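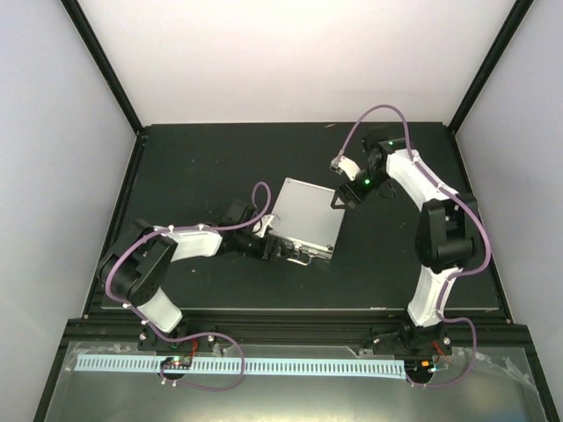 How long can a lunch stay cold in a closed metal box?

With one frozen gel pack in an unlined box, our sandwiches stayed under 40 degrees Fahrenheit until the middle of the third class period. With a foam lining and the same gel pack, they stayed under 40 until after lunch was over.

Project report, Food and Nutrition Science
Grendomer High School
Handed in 24/10/2024

Background

Our school has no refrigerator for students. Lunches are packed before the bus comes and then sit in lockers until noon. The upstairs lockers on the south side get sun for most of the morning, and in September the hallway there is often warmer than the classrooms. Several people in our class said they throw food away on those days.

The food safety rule we learned in class is that perishable food should be kept at 40 degrees or colder. Between 40 and 140 degrees bacteria can grow quickly. Two hours is the usual limit for food in that range, and one hour if the air is above 90.

What we tested

We packed three kinds of containers: a plain metal box, the same metal box with foam on the inside, and a soft fabric bag with a zipper. The soft bag was a Gedska, the kind sold at the school store. The foam came from a Varkaren camping mat, cut with scissors and held in with double-sided tape. It took us two tries to cut the lid piece so the box would still latch.

Each container held one turkey sandwich, one cup of yogurt and one apple. The food was chilled overnight in the kitchen classroom refrigerator. We used one gel pack per container and always laid it flat on top of the sandwich.

Method

The containers went into an upstairs locker before first period. A probe thermometer was pushed into the middle of each sandwich with the cord coming out under the lid. We wrote down the reading between classes, so there are gaps of most of an hour in our data. The hallway temperature was 72 degrees on the cooler days and 80 on the warmest one. We ran the test on 3 school days and left out a fourth because the hall was closed for a fire drill and we missed two readings.

Results

The plain metal box warmed up the fastest on every day. On the 80 degree day it passed 40 degrees during second period. The fabric bag was in the middle. It did well early in the morning but warmed quickly once the gel pack had gone soft. The lined box was the coldest at noon each time.

The yogurt stayed colder than the sandwich in all three containers. We think this is from the water in it, which takes more heat to warm up than bread does. We only checked the yogurt at noon, so we can't say when it started to change.

Cost

The foam mat was the only thing we had to buy. One mat was enough for several linings, and the leftover pieces are in the cabinet by the sink. The gel packs were borrowed from the Vlachopoulos Deli across from the school and have been returned.

Problems

The cord kept the lids from closing all the way. This let warm air in, so the real times may be a little longer than ours. The fabric bag had the same problem with its zipper. We also opened the lined box once by mistake during the second day.

All of our tests used the same locker. A locker on the north side would probably give different numbers. If another group repeats this, they should use a thermometer that records by itself inside the box, and they should try the gel pack underneath the food as well as on top.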